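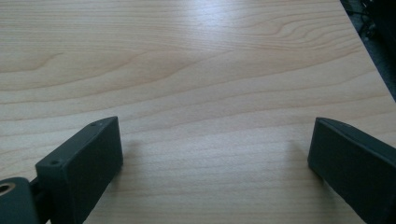

The **Dinanlow cycle** is a group of six low-budget Canadian heist films produced by Wimia Pictures and distributed by Brudimine Releasing. The name derives from the fictional harbour city of Dinanlow, in which all six are set. The films share sets, stock footage and a small pool of supporting players, but have no continuous story, and only two characters appear in more than one title. They were made for the lower half of double bills and were later sold to television in shortened versions.

The term is a retrospective one. Brudimine's own advertising described each picture as a separate attraction, and the word "Dinanlow" does not appear in any of the original titles.

## Production

Wimia had previously made industrial and training films, and its equipment and working methods were carried over into feature production with little change. Interiors were shot on a single stage at Solberg, a converted cannery with a low roof and a concrete floor. Ceiling height restricted the placement of lamps, which accounts for the flat overhead lighting found throughout the cycle. Exteriors were taken in the adjoining rail yard and on a public wharf.

Each film was scheduled for three weeks. Dialogue scenes were generally covered in a master shot and one reverse angle, with close-ups reserved for the planning and safe-cracking sequences. Location sound was recorded for the first two films and abandoned afterward; the remaining four were post-synchronized in full. The change is audible in the street scenes, where footsteps are often absent and traffic continues at a constant level across cuts.

Colour stock was used from the third film on. The rail yard footage, however, continued to be drawn from the black-and-white material exposed for the first film, tinted blue and presented as night.

## Common elements

### Plot structure

All six films follow the same four-part pattern: the recruitment of a crew, the planning of a robbery, the robbery itself and a pursuit through the harbour. The object stolen differs from film to film and includes a payroll, a set of engraving plates, a consignment of furs and, in the final entry, a computer tape. In five of the six the proceeds are lost or destroyed before the closing titles. The fourth film is the exception -- its surviving thief boards a ferry with the money, and the provincial classification notice issued for the film refers to this ending specifically.

### Insert work

The planning sequences depend heavily on inserts, short close shots of maps, keys, wristwatches and hands. These were photographed in a single session at the end of each schedule, usually without the principal cast, and doubles were used for the hands. Mismatches are frequent. In the second film a floor plan is unrolled on a green baize table in the master shot and on bare boards in the insert.

Reflections were a recurrent fault of this material. A camera placed low over a smooth table and facing an overhead source will record a patch of glare in which surface detail is lost. The effect is familiar from any pale tabletop with a wood-grain pattern: the cream and tan stripes run clear across most of the surface and then wash out toward the centre into a whitish, slightly bluish sheen.
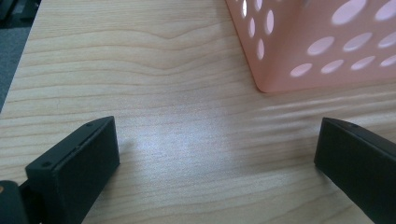
Later entries in the cycle reduced the problem by lowering the key light and moving it to one side of the table. Reflections of this kind are most apparent on a smooth finish, where, as on the blond tabletop shown, streaks of reflected light can also ripple across the grain and give part of it a blurred look. Dulling spray was tried on the third film and given up when it marked the paper props. From the fourth film onward the maps were pinned to a wall, an arrangement that also removed the need for a raised camera platform.

### Music

The scores were assembled from library recordings. A brass and vibraphone cue used under the titles of the first film recurs in all five successors, at varying speeds, and is the element most often cited as evidence that the films were regarded by their makers as a series. Cue sheets survive for four titles. They list the piece only by its catalogue number.

## Release

Brudimine distributed the films in Ontario, Quebec and the Maritimes, with occasional bookings in the Prairie provinces. Most engagements were at drive-ins and neighbourhood theatres. The first film opened in December, outside the drive-in season, and had a limited run at houses of fewer than 200 seats. Its successors were held for spring release.

French-language versions were prepared for the first four films. The dubbing for the third substitutes different names for the entire crew and relocates the story to Marseille, although the harbour signage remains in English.

### Television versions

For television sale each film was reduced to 54 minutes, allowing it to fill an hour with commercials. The reductions were made by removing complete scenes, usually from the recruitment section, and in two cases by reordering the robbery so that it preceded the planning. The television version of the fifth film also includes a short passage from the second, inserted to cover a gap in the pursuit.

The edited prints circulated more widely than the originals and for many years were the only form in which the later titles could be seen.

## Preservation

Wimia ceased feature production after the sixth film. Its holdings were left at Solberg and were divided when the building was sold, with the negatives going to a laboratory in settlement of unpaid charges and the sound elements to a private storage firm. The negatives of the first, third and fourth films are complete. The second exists as a projection print with French titles and English dialogue. The fifth is known only in its television version.

The sixth film is incomplete in all known copies. A reel of unused and partly assembled footage, measuring roughly 2,000 feet, was found with the sound elements and includes an alternative version of the pursuit in which the computer tape is recovered. It has no accompanying dialogue track.

Colour fading is advanced in the third and sixth films. Dark costume material is particularly affected, and near-black cloth in the surviving prints of the sixth has shifted to a uniform reddish brown in which seams and folds can no longer be distinguished.
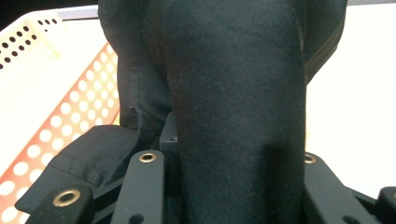
## Reception and classification

Contemporary notices were few and mostly confined to trade papers, which gave running times and a one-line assessment. Later writing on the cycle has concentrated on its economy of means and on the use of the rail yard, which appears in every film and is identified in dialogue as a different location each time.

There is no agreement on the limits of the group. Some filmographies add a seventh title, a Wimia smuggling drama shot at Solberg with several of the same players, on the grounds that it reuses the harbour office set and the opening music cue. Others exclude it, since the city is never named and the plot contains no robbery. A smaller number of sources restrict the term to the four colour entries.

## See also

- B movie
- Heist film
- Library music
- Post-synchronization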